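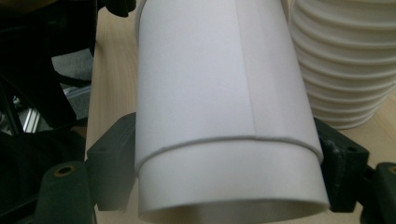 White tube with a white sheet wrapped round it.

Media and Press > Radio > Listent cut the council leader's answer. Does it matter?

slowkettle
I would like to ask the opinion of people here, because in my house we do not agree and it is becoming a tiring dinner.

On the morning programme of Listent there was an interview with the leader of Trotatlow council, on the parking charges. On the air it lasted 6 minutes. The council afterwards put its own full recording on its page and I listened to all of it, twice. In the broadcast the presenter asks, "Did you read the objections before the vote?" and we hear the leader say, "I don't think that is the important point." It sounds terrible. In the full recording this sentence is the answer to another question, on whether the machines should take coins. To the question on the objections he gives a long and rather boring answer, where he says that he read the summary and not the letters.

I am not a friend of this council. I wrote one of the letters. But I feel I was told something which did not happen, and I feel it more strongly because it was something I would have liked to believe.

My questions: is this normal in radio? And should Listent say it on the air, or is the line at the bottom of their web page enough? The line says "This interview was edited for length".

harbourside_dee
Edited for length is normal. Moving an answer to a different question is not, and anybody who has worked near a studio knows the difference. Are you completely sure of the order? The council's recording could have been edited as well.

slowkettle
This is a fair doubt. The council's file has no jumps that I can hear. There is a lorry passing outside while he speaks and it passes without a break, through both questions. In the broadcast the lorry disappears in the middle. I do not have professional ears, only headphones.

borough_moaner
So he admits he didn't read the letters and you are upset with the radio? He is paid to read them. If they had put in the real answer it would have been worse for him, so what has he lost?

slowkettle
Then they should have put in the real answer. It was better journalism and it was already in their hands.

harbourside_dee
Agree with that. The true version was the stronger story, which makes me think it was haste and no plot. At that time of the morning you have one producer and a presenter who is already talking to the weather. Somebody cuts three pieces, drops one in the wrong place, nobody listens back. I have seen it done. It doesn't make it all right, but write to them before you decide they are villains.

plumline
I read Plisa every day and they had a column on this. The writer said that listeners "know the genre" and make their own allowance for editing. I don't know this genre, it seems. When I hear a question and then an answer, I think one belongs to the other. Am I so simple?

borough_moaner
Plisa defends Listent because half of Plisa used to work at Listent. Next.

plumline
Do you know this or do you suppose it?

borough_moaner
Suppose. But look at the bylines.

MODERATOR
Please keep to the interview. Claims on where people worked need a link or they will be removed.

tuppenny_rice
I will be the one who disagrees. All interviews are made. The presenter chooses the questions, the guest chooses what to avoid, the editor chooses what is left. If you want the raw thing, the council gave it to you and you listened to it. How many others did? People ask for the whole recording and then they don't press play. The leader's real position was that he did not read the letters and did not find it so important. The cut gave this impression in one sentence. I call that a summary.

slowkettle
I thought on your message for the whole afternoon, so thank you for it. But a summary is made in the voice of the person who summarises. The presenter could say, "The leader told us he read only a summary." Then it is her sentence and she answers for it. When she uses his voice for it, she makes him say it, and he didn't.

tuppenny_rice
All right, that distinction I accept in principle. I still think the damage is small.

plumline
Small for him. For me, I now wonder about the other interviews. There was the one with the woman from the bus depot, I was so angry with her for a week. Now I would like to hear that one complete too.

harbourside_dee
Did anybody see the Kouris survey that Listent quotes in its defence? "Most of our listeners trust our editing." I would love to know what was asked.

slowkettle
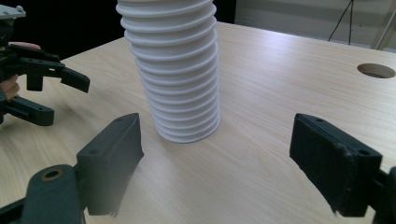 The survey I have read, because it is linked from the Listent page and is only 2 pages long. Kouris spoke to 539 people. They were asked if they trust the station "in general", and the answers on news, music, sport and traffic were then put together in one figure. There was no question on editing at all. I find this almost the same fault as in the interview, that an answer is attached to a question which was not put. It is like the cups in the picture: when they are pushed into one another you see a row of rims and it all looks like one column, but to know what is in the fourth cup you must pull it out. I would like to pull out the news figure and look at it alone. The survey does not give it.

harbourside_dee
No question on editing! Well, then they shouldn't quote it for that. Does Kouris know how it is being used?

slowkettle
I don't know. I have written to them, and separately to Listent. To Listent I asked for a correction on the air, in the same programme and at the same hour, which I think is the honest place for it. I tried to be polite. My English becomes too stiff when I am polite, so maybe they will think that I am a solicitor.

borough_moaner
They'll send you the standard letter. "We take accuracy very seriously."

tuppenny_rice
For once I agree with the moaner.

plumline
Could you tell us what you wrote? I would like to write also, but not the same words, because if they receive copies they put them all in one pile and count it as a campaign.

slowkettle
I gave the question, the place of the answer in the broadcast, and the place of the same answer in the full recording. Then one line on what I ask for. I left out everything on parking. I also left out the column in Plisa, it's a different matter and I was too cross when I wrote that part.

harbourside_dee
Good letter. Keep the times in, they can't argue with times. And if there's no reply, ask for the complaints procedure by name. They must have one somewhere on the site, although when I looked it was under "Careers" for some reason.

slowkettle
I have an answer from Listent, it came this evening and it is not the standard one. The editor writes that the two clips were "placed in the wrong sequence during preparation" and that there will be a correction. She doesn't say when, or whether it will be spoken or written. I replied with the question of when.

borough_moaner
"Placed in the wrong sequence." By the wind, presumably.

harbourside_dee
Passive voice or not, it's an admission, and quick too. I have waited until October for one that was sent in spring.

plumline
I am glad. I will still write about the depot interview.

tuppenny_rice
I'd bet it is read out just before the traffic, very fast. But I was wrong on the first part, I thought they would defend the cut. So I say well done, and I keep my opinion that most listeners will not remember either version.

slowkettle
My husband says the same as you, with the same words nearly. He also says that the leader should have read the letters, and on this there is peace at our table. From Kouris I have nothing yet. When it comes I will put it here.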